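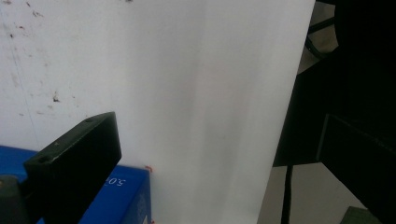
Rima Semaan asked after the last lecture why we clean a surface first and disinfect it second, when the bottle says it does both. I promised to answer in writing, so these notes start from her question.

Unit 4: Cleaning of work surfaces in small kitchens

Cleaning means to remove dirt, grease and food rests. Disinfecting means to kill most of the germs that remain. A product can do both jobs, but grease protects the germs under it, and dirt uses up the active part of the product. On a greasy table the second job is done badly. Please keep the two words apart in your reports. In the February reports they were mixed in almost every paper.

Order of work

Scrape off the loose food. Wash with warm water and detergent, then rinse. Let the water run off or wipe it away, otherwise you dilute what comes next. Apply the disinfectant and wait for the full contact time.

The contact time is how long the surface must stay wet. In our practice kitchen the product needs 60 seconds. If it dries before, apply it again. Most students wipe too early.

Dilution

We write strength in parts per million (ppm). One milliliter of pure substance in 1,000 liters of water gives 1 ppm by volume. For exercise 2 you have a stock of 2000 ppm and you need 8 liters at 500 ppm. Multiply 8 by 500 and divide by 2000. You take 2 liters of stock and add water up to 8 liters. Write the units in every line, also when it seems boring.

Stains and scratches

A stain is a color that stayed in the material. It can be clean in the hygienic sense, and a surface without any stain can be dirty. Scratches are a different matter: a deep one holds food where the cloth does not reach. Report deep scratches on cutting boards to Tamer Mahasneh, and do not sand them yourself.

For next time

Read the Wandberg handout, pages 3 to 5. Exercise 2 goes in the box outside my office before noon.

Sirkka Mäkelä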